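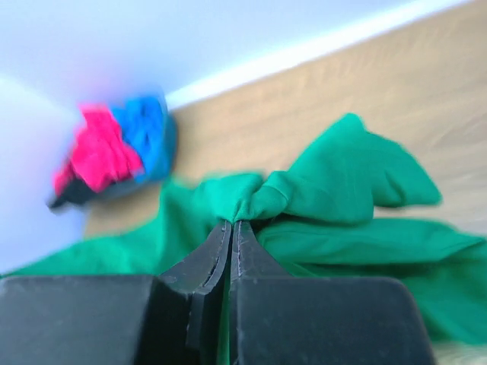

Photo: Ilaria Sala

Company Law, handout 4: Share sale or asset sale?
Hala Belkadi

Please read these notes before the seminar. The case study is the sale of Barnell Ltd to Nomum Ltd.

1. The two forms
In a share sale the buyer takes the shares of the company. The company itself stays the same: its contracts, its staff and its debts remain with it. In an asset sale the buyer takes only the things listed in the agreement, and the seller company continues to exist.

2. Consent
Look first at the contracts. Barnell rents its building in Driltham, and the lease does not allow assignment without the landlord's written consent. In a share sale the tenant does not change, but you must still check for a change of control clause. Many students forget this.

3. Employees
Barnell has 60 employees. In an asset sale of a whole business they normally pass to the buyer on their existing terms. Both sides have duties to inform, and sometimes to consult.

4. Warranties and disclosure
The seller promises that certain facts are true. What is fairly disclosed in the disclosure letter cannot usually be claimed for later.

For the seminar
Prepare a note of 500 words advising the minority shareholder, Mr Taşdemir, who holds 16 per cent and does not wish to sell. Textbook: from page 296.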